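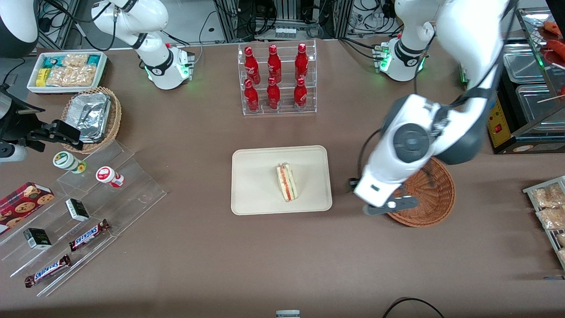 # Counter layout, small shop display - Sun 22 August

Present: K. Papadakis, T. Panagiotou. Entry written by K. Papadakis.

The purpose of the session was to settle the arrangement of the counter display before the Fesville review in September. The table remains covered with the brown felt. Ms. Panagiotou asked whether a smooth covering would look more like a real shop. The felt is retained for now, as the baskets slide less on it.

## Arrangement adopted

- **Drinks.** The six red Coca-Cola bottles are placed on the clear two-tier rack behind the tray, three to a step. Logos are to face the front.
- **Sandwich.** A single triangular sandwich stands on its edge in the middle of the beige tray, filling visible. Laid flat, it was hard to recognize from the customer side.
- **Snacks.** All packaged snacks go together in the white rectangular tray. The clear bags take up most of the space, and the yellow package and the teal-and-white one should stay where they can be told apart from them.
- **Foil containers.** Stacked in the wicker basket next to the snack tray. Several are badly crumpled. They are acceptable for layout work but should be replaced before the review.
- **Round basket.** Kept empty on the other side of the table, for the customer's selection.

## Remarks

The rack was moved back 2 cm from its earlier position, which leaves enough room to lift a front bottle without touching the rim of the tray. The earlier plan from Ivton showed the rack and tray side by side; that version took up too much width and is withdrawn.

Resetting the full display by hand took around 15 minutes. Most of that went to the snack tray - the bags slip over one another and have to be laid again.

## Outstanding

1. S. Margaritis to order replacement foil containers from Salcedo.
2. E. Pritchard to draft the price cards. Size not yet agreed.
3. Positions to be marked on the felt with removable tape. Chalk is not to be used.
4. Decide whether a second sandwich is needed. M. Panagiotou prefers two; left open until the price cards are ready.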